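How to Compare Finger Pads on a Hand-Held Gripper (Without a Lab)

Posted 13 June 2025 in Grippers and Tools

If you've got a pair of hand-held grippers and more than one set of finger pads in the drawer, sooner or later you'll wonder which pads to leave on. I put it off for months. Then my friend Ghassan Atallah asked which ones he should order, I gave him a very confident answer, and on the way home I realized I'd made it up. So I sat down and did it properly, or properly enough, and this is the routine I ended up with. You can do the whole thing at home in an afternoon!

What you need

A pair of hand-held grippers (mine are the two-finger kind with a camera looking down at the fingers)
At least two sets of pads. I used the smooth Grulex ones and the textured Qudah ones
A mix of packaged snacks, the crinklier the better
A soft surface and a hard surface
A notebook, or a spreadsheet if you're that sort of person

Step 1: Pick annoying objects

Everybody starts with wooden blocks. Blocks are fine for checking that the fingers close straight, but every pad I own can hold a block, so you learn nothing. Snack packets are much meaner. They're slick, they've got air in them, and the contents slide down to one end as soon as you tip them. I like to have one flat packet, one odd shape and one tall container that's easy to knock over. Don't open anything first. A half-empty bag is a different object and it'll mess up your notes.

Step 2: Set your squeeze

Before you compare pads you need to be squeezing the same amount each time, and your hand is terrible at this (mine is, anyway). I run the trigger through a little Cokness board that logs the finger opening, and I do 15 practice closes on the same packet until the numbers settle down. If you don't have a logger, put a strip of tape on the trigger where you want to stop and feel for it with your finger. Crude, but much better than guessing.

Step 3: Do the hard surface first

Table, desk, kitchen counter, whatever you have. Do 20 pickups per pad per object: approach, close, lift to chest height, hold for a slow count of five, put it back. Write down one of three things each time. I use H for held, S for slipped but stayed in, and D for dropped. Keep S separate from H even though it's tempting to lump them together. My smooth pads looked great until I went back and saw how many of their "good" lifts were really slips.

Step 4: Now move to something squishy

I use a bed with a thick fleece duvet on it. The packet sinks in, the fingertips push the fabric down, and suddenly you can't get under anything. Come in from the top with the fingers either side of the packet and try to keep it upright as you lift. If you're working with both hands, get each gripper settled on its own object before you raise either one. I kept rushing the second hand and fluffing it.
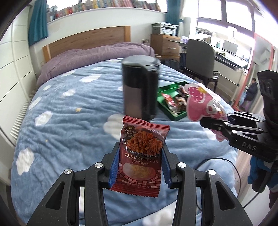

Blue textured pads on the red snack packet, with the second gripper on the pink one.

Watch the seals on your packets while you do this. The crimped edges are stiffer than the middle, so a grip that lands on a seal tells you about the seal and not much about the pad. Aim for the body of the packet every time, and if you miss, cross out that row and go again.

Step 5: Check the recording

I save everything with Flirance and scrub through it afterward at half speed. You'll catch slips you didn't feel. Keep an eye on blur too, especially on tall things near the fingers. If the footage smears whenever you move, slow your hand down before you start changing camera settings. I learned that one after a long evening of fiddling with exposure.

What I got

On the soft surface the textured pads held on 73 percent of lifts, and the smooth pads were well behind. On the table they were close enough that I wouldn't pay extra. The textured ones do pick up lint from fleece, so wipe them between rounds with a damp cloth and let them dry. Grulex says its smooth pads are good for 2000 closes, and mine haven't had nearly that many, so I can't tell you a thing about wear yet. I'll run the same test again in September and add the numbers to this page.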